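4 框景开口的边界形态与视觉深度

4.1 问题的界定

框景一词在园林著作中用得很宽。门洞、漏窗、廊柱之间的空当、两株树干夹出的一段天，都可以归入其中。前文第二节已经梳理过相关文献，这里只重申本节使用的含义：凡近处有实体遮挡，遮挡物之间或遮挡物内部留出可供视线穿过的空当，而空当之后另有可辨认的远处景物，即视为一个框景开口。按照这一定义，封闭的圆形月洞门和只有两侧边界的柱间空当属于同一类对象，差别在于边界的完整程度。

以往讨论多集中在开口之内的景，即借到了什么、借得是否得当。边界本身受到的关注较少，偶有提及，也多从纹样、材料或工艺的角度着眼。匠人营造一个洞门，花在边框上的工夫往往多于花在取景上的工夫，砖细的线脚、门套的厚薄、内侧斜面的角度都有讲究。这些做法对观看者的深度判断有没有影响，影响有多大，现有文献很少给出可以比较的材料。

本节关注三个变量。其一是边界的闭合程度，即开口四周有几面被实体围住。其二是边界的轮廓，指开口边缘是直线、折线还是曲线，以及两侧是否对称。其三是边框的可见厚度，即站在观看位置上能否看到洞口内侧的侧面。三者在实际建筑中常常互相牵连，例如圆形洞门几乎总是闭合的，柱间空当几乎总是直边的，因此后文在分析时先分开处理，再讨论它们同时出现的情形。

开口与景物之间的距离也是重要的变量，但在实地条件下很难控制。本节只把它记作近、中、远三档，作为背景信息使用，不单独讨论。季节和天气的影响放在4.6中说明。

4.2 样本与记录方法

实地调查覆盖18处园林与民居院落，共记录框景开口207个。样本中既有保存较完整的旧园，也有近年新建的住宅庭院，后者以Orkus住区的中心花园和Bùi园为主。选择新建庭院是有意的安排。旧园的开口经历过多次修缮，边框的现状与初建时未必一致，设计意图难以追溯；新建庭院则有完整的施工图，开口的尺寸和位置可以与图纸核对。

Orkus住区的中心花园由一条折廊贯穿南北。折廊在转角处设有空窗，窗外多为白墙前的单株植物，景深较浅。Bùi园规模较小，原为两户相邻院落，合并后保留了中间的一道隔墙，隔墙上先后开过几处洞口，形状各不相同，有方形、八角形，也有只砌了下半截、上部敞开的矮墙缺口。矮墙缺口在旧园中少见，但在样本所涉的民居中并不稀罕，很适合用来观察边界不闭合时的情况。

记录时，调查人员先在平面图上标出开口位置，再到现场确定观看点。观看点按以下顺序选取：有铺装停留处的，取停留处中心；没有停留处的，取主要步行路线上正对开口的位置；路线与开口不正对的，取路线上第一次能看到开口全形的位置。视高按成年人站立时的一般情形统一设定。少数开口设计时显然考虑了坐姿，例如水榭美人靠对面的低窗，这类开口另取坐姿视高，并在记录表上注明。

每个开口的记录包括以下内容：平面位置、朝向、开口净宽与净高、边框材料、可见侧面的位置、近景与远景的主要内容、距离档次，以及现场速写。速写由同一组人员完成，只画轮廓，不画纹样。之后将速写与实测数据录入Sorkance图形标注软件，得到开口轮廓的矢量图，用于后面的形态归类。

录入中遇到的主要困难是植物。藤本和灌木常常把边框的一部分遮住，使原本平直的边缘变得零碎。调查组的处理办法是分两层录入：建筑边界一层，现状可见边界一层。下文凡未特别说明的，均指现状可见边界，因为观看者面对的是后者。有些开口的两层差别很大。Bùi园隔墙东端的方窗就是一例，紫藤自上方垂下，方窗的上边完全看不见，现状轮廓接近一个下平上凹的形状。

深度判断部分由8名评定者完成。评定者均受过建筑或园林方面的专业训练，事先不知道本文关注的变量。每名评定者在观看点停留后，就“景物看起来离我有多远”“开口后面的空间看起来有多深”两个问题，在5级量表上作答，并可附文字说明。为避免前后影响，各人走访开口的顺序不同。评定者之间不交流，意见表当场收回。

应当说明的是，8人的规模不足以支持较强的统计推断。本节因此不报告显著性检验，只讨论评定意见中较为一致的倾向，并结合文字说明加以解释。文字说明的价值在我们看来不低于分数。很多评定者给出的分数相近，理由却完全不同，这些理由能够提示哪些边界特征进入了观看者的注意。

4.3 闭合程度

把全部开口按边界围合的面数分为四面闭合、三面闭合、两面闭合和其他四类。四面闭合者最多，主要是各种洞门、空窗和漏窗。三面闭合者次之，大多是落地的门洞，因地面铺装内外连续，下边在视觉上不构成边界。两面闭合者包括柱间、墙端之间、树干之间的空当。其他一类收入形态难以归入前三类的开口，例如假山石隙。

四面闭合的开口在“景物看起来离我有多远”一项上得分较为集中。评定者普遍认为景物像是贴在洞口后面不远处，有人用“像挂着一幅画”来形容，也有人写道“不太想走过去，觉得站在这里看就够了”。这与传统上以“尺幅窗”“无心画”称呼空窗的说法相合。边界完全闭合时，视线没有别的出口，景物与边框被当作一个整体来看，前后距离反而不容易估计。

三面闭合的情形有所不同。门洞的下边没有边框，地面从观看者脚下一直延伸到洞口之后，铺装的分缝、石子的疏密都成了估计距离的依据。评定者在文字说明中多次提到地面，例如“顺着砖缝看过去，知道院子有多长”。在这一类中，如果门洞设有较高的门槛，得分又会向四面闭合的一类靠近。门槛遮住了紧接洞口之后的那段地面，内外地面在视觉上断开，连续的线索也就没有了。

两面闭合的空当得分最为分散。同样是两柱之间，有的评定者认为景很深，有的认为很浅。细看文字说明，分歧主要出在评定者把什么当作边界。若廊柱上有挂落，下有坐槛，有人会把它们算作上下边界，于是按四面闭合的框来看；也有人只注意到柱子，把坐槛当作近处的家具。这提示闭合程度并不完全由建筑形态决定，观看者自己的归类也在起作用。

矮墙缺口介于两者之间。它有下边，有左右两边，唯独上部敞开，按面数应算三面闭合，但与门洞的三面闭合恰好上下相反。评定者对矮墙缺口的意见比较一致，大多认为空间很深，即使缺口后的墙面其实很近。原因可能在于上部与天空相通，天空没有可供比较的尺度，视线向上移动时不受阻拦。Bùi园的矮墙缺口正对邻院山墙，实际距离在全部样本中属于近的一档，评定时却常被当作中档。

按照闭合方向再作一次区分，可以看到下边界与上边界的作用并不对称。下边界遮住的是地面，会减少距离线索；上边界遮住的是天空或檐口，会减少空间的开敞感。前者影响“多远”，后者影响“多深”。两个问题在日常语言里差别不大，评定者起初也有人提出疑问，但从结果看，分开提问是有必要的。

4.4 轮廓与对称

轮廓按边缘线型分为直线、折线、曲线和混合四类。直线类多为方窗、矩形门洞和柱间空当；折线类包括六角、八角、海棠纹的变体以及各类斜边；曲线类以圆洞门为主，另有瓶形、葫芦形等；混合类常见于下直上圆的券门，也包括因植物遮挡而形成的不规则轮廓。

曲线类在评定中引起的注意最多，而深度得分却不突出。评定者的文字说明大多谈论洞门本身，例如是否正圆、门套是否均匀、与墙面的比例如何，谈到洞后景物的反而不多。换言之，轮廓越有趣，越容易把注意力留在近处的平面上。旧园中常把圆洞门设在两个院落的分界处，起标示作用，其后的景往往并不复杂，这种安排与评定结果可以互相印证。

直线类的情况较为平淡。评定者很少描述边框，多直接描述景物。对设计者而言，若希望观看者尽快注意到远处，直边开口是稳妥的选择。Orkus住区折廊上的空窗全部为矩形，窗外的植物各不相同，评定者对植物的描述十分具体，包括枝条走向和与白墙的前后关系，对窗框则几乎只字未提。

折线类值得多说几句。六角、八角这类规整的多边形，评定结果与曲线类接近。但斜边开口不同。所谓斜边开口，指左右边缘或上缘明显倾斜，使开口一端宽、一端窄。样本中的斜边开口多数并非出自设计，来源有楼梯下的三角形空间、两面坡屋顶之间露出的一角、以及相对而立的山墙之间的空当。评定者对这类开口的深度判断普遍偏高，文字说明中常用“往里收”“通向后面”一类说法。

这种偏高可以从透视经验得到部分解释。道路、走廊和巷道在视野中都呈现向远处收拢的形状，倾斜的边缘容易被当作向后退去的平行边。若两侧斜边左右相对，收拢的方向便更为明确。只有一侧倾斜时，评定者的意见就不那么一致，有人认为是墙体歪斜，有人认为是站位不正。由此看来，对称在斜边开口中的作用，要比在直边开口中明显得多。

需要区分的是向上收拢与向下收拢。向上收拢的开口近似于巷道尽头的形状，但地面较宽、天空较窄，评定者多觉得压抑。向下收拢的开口上宽下窄，天空部分较多，评定者多觉得开敞，深度得分也更高。两面坡屋顶之间的空当属于后一种，形状接近倒置的三角形。样本中此类开口多见于民居，观看点常在二层或高处的平台上，视线越过近处屋面，落在远处的树和更远的屋脊上。

对称在这里仅指轮廓的大致左右相对，不要求两侧材料或明暗相同。实地情况中两侧完全相同的极少。同样是两片山墙，一片迎光，一片背光，一片新刷过白灰，一片已经斑驳，评定者仍然把它们看成一对。轮廓上的对应似乎先于表面上的对应被觉察。

4.5 边框厚度与近景遮挡

边框厚度指观看者能看到的洞口侧面。正对开口且距离较远时，侧面几乎不可见，边框近于一条线；走近或偏向一侧时，侧面逐渐露出。旧园洞门常在墙体内侧做出斜面或线脚，使侧面在较远处就能被看到，并与墙面形成明暗差别。

评定结果显示，可见侧面对深度判断有帮助。侧面本身带有一小段确定的进深，相当于在近处给出了一把尺子。评定者在厚边框开口前常说“墙很厚，后面应该还有一段距离”。薄边框开口没有这样的提示，评定者更多依赖景物本身的大小和清晰程度。

侧面的明暗也有影响。侧面比正面亮时，光像是从开口后面来的，评定者倾向于认为后面是敞亮的院子；侧面比正面暗时，容易让人以为后面是室内或廊下。这种倾向与实际情况大体相合，但也有例外。Trondari公司承建的一处住宅庭院采用了深灰色石板门套，侧面在任何时段都暗于墙面，评定者对其后空间的判断偏于封闭，尽管后面是露天水池。

近景遮挡是另一种情况。观看者与开口之间有时存在既不属于边框、也不属于景物的东西，例如栏杆、花台、矮几、晾晒的竹匾。它们通常占据视野的下部，把开口的下边压低或者遮掉。按照4.3的分析，这会减少地面线索，使“多远”的判断变得困难。但评定者对近景遮挡的态度并不一致。遮挡物上缘平直时，它容易被并入边框，看作开口的下沿；遮挡物轮廓零碎时，则被当作干扰，评定者会移动脚步去避开它。

并入边框的现象在廊下最为常见。坐槛原本是供人坐的，因为上缘水平，两端又与柱子相接，观看者自然把它与柱子合在一起，得到一个有底有边的框。调查组在Orkus住区做过一次对照，把折廊外侧的花台植物临时移开，露出平直的花台压顶。移开之前，评定者把花台描述为“挡在前面的东西”；移开之后，几乎都把压顶线当作框的下边。花台的位置和高度没有变化，改变的只是上缘是否平直。

遮挡物的体量似乎不如上缘的形状重要。一座又宽又深的花台，只要上缘平直，并不妨碍开口被看成一个完整的框，甚至使框显得更稳。相反，一根斜倚在栏杆上的竹竿，面积极小，却被多名评定者提到。设计中若不得不在观看点前方设置体量较大的构件，处理好它的上缘，比缩小它的体量更有效。

4.6 季节、光线与重复观察

框景的效果随季节变化，这在园林著作中早有论述。本节的第一轮记录安排在11月，落叶树的叶子已经稀疏，建筑边界大多可见。第二轮补充记录于2024年3月14日，星期四开始，限于人力，只复查了以植物为主要边界的开口。两轮之间最大的差别来自落叶藤本：11月时垂藤尚有残叶，到3月只剩枝条，前述Bùi园方窗的上边因此部分显露，轮廓由下平上凹变为近于方形。

评定者对同一开口前后两次的意见有变化，但方向不统一。边界显露之后，有的开口得分降低，理由是“窗框清楚了，像一幅画”；有的得分升高，理由是“后面的枝条也落光了，能看到更远的墙”。边界与景物同时在变，二者的影响难以分开。若要进一步研究，应当选择边界为植物而景物为建筑的开口，或者反过来。

光线方面，调查组尽量避开早晚低角度的日光，仍有少量记录是在逆光条件下完成的。逆光时近处构件压成暗色剪影，表面的纹样和材料都看不清，只剩轮廓。评定者在逆光下对轮廓的描述更为准确，对景物的描述则较为笼统。这批记录数量有限，未纳入前文的比较，但对理解轮廓的作用很有参考价值：当表面信息减少时，开口的形状仍足以支持深度判断。

重复观察也带来一个方法上的问题。评定者第二次来到同一位置时，已经知道开口后面是什么。有人在意见表上直接写明“上次走过去看过，知道是水池”，分数随之改变。今后若再做重复评定，宜更换评定者，或者在第一次评定时限制其走近。

4.7 对设计的参考意义

综合以上各项，可以就新建庭院的开口处理提出几点看法。

进深有限的院落，若希望显得更深，应谨慎使用四面闭合的圆洞门或多边形洞门。它们本身引人注目，却容易把景物压成一个平面。矮墙缺口和上部敞开的墙端空当造价不高，对深度感的帮助较为明显，缺点是私密性差，需要与邻院的关系一并考虑。

以植物为主景的空窗适合采用直边和薄框。窗后有白墙衬托时，植物与墙的前后关系已经能说明进深，边框不必再做强调。如果窗后是较大的空间，则可以适当加厚侧面，并使侧面略亮于墙面。

门洞处的铺装应尽量内外连续。施工中常见的做法是在门洞正下方设一条不同材料的过门石，其宽度与墙厚相当。过门石若与两侧地面同高，影响不大；若高出地面，就会起到门槛的作用。样本中有数处门洞因排水需要抬高了过门石，评定者对院落长度的判断随之变得含糊。

斜边开口在以往设计中多被视为剩余空间，或者用植物遮挡，或者封闭起来作储物之用。从评定结果看，左右相对、上宽下窄的斜边空当有可能成为有效的框景，前提是其后确有可看之物，且观看点能够固定。楼梯平台、错层露台和坡地上的台阶都有条件做到后一点。

上述看法均来自有限的样本，且评定者都受过专业训练，对开口形状的敏感程度可能高于一般游人。评定又全部在静止站立的条件下进行，未涉及行进中的观看。廊道中的开口本来就是供人边走边看的，一连串开口依次出现时，前一个对后一个会产生什么影响，本节没有讨论。

4.8 两侧相对斜边的轮廓特征
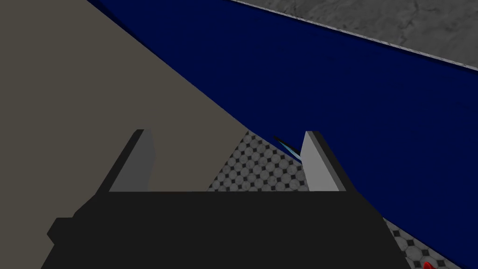 相对斜边能否构成框景，关键在于两侧边界是否能被看作一对，以及它们之间的空当是否足够完整。4.4提到的两面坡屋顶与相对山墙，都满足这两个条件。图5为计算机渲染图像：两片直立的板状夹指隔着空当相对，顶缘都是斜的，外角高而向空当一侧降低，中间留出一个大致呈三角形的窗口，后方的景象由此可见。左侧一片为中灰色，内侧面较浅；右侧一片接近灰白，外缘为深灰，两者明暗不同，轮廓仍互为镜像，与4.4中关于轮廓对应的观察相符。下部的黑色夹爪主体很宽，上缘是一条水平直线，按4.5的归类，可以视为上缘平直的近景遮挡。在民居样本中，与之最接近的是从平台女儿墙后越过两片山墙远望的情形，女儿墙压顶为下沿，两侧山墙斜边为左右边界。后续调查拟对此类开口单独编组，并补充坐姿与行进两种条件下的记录。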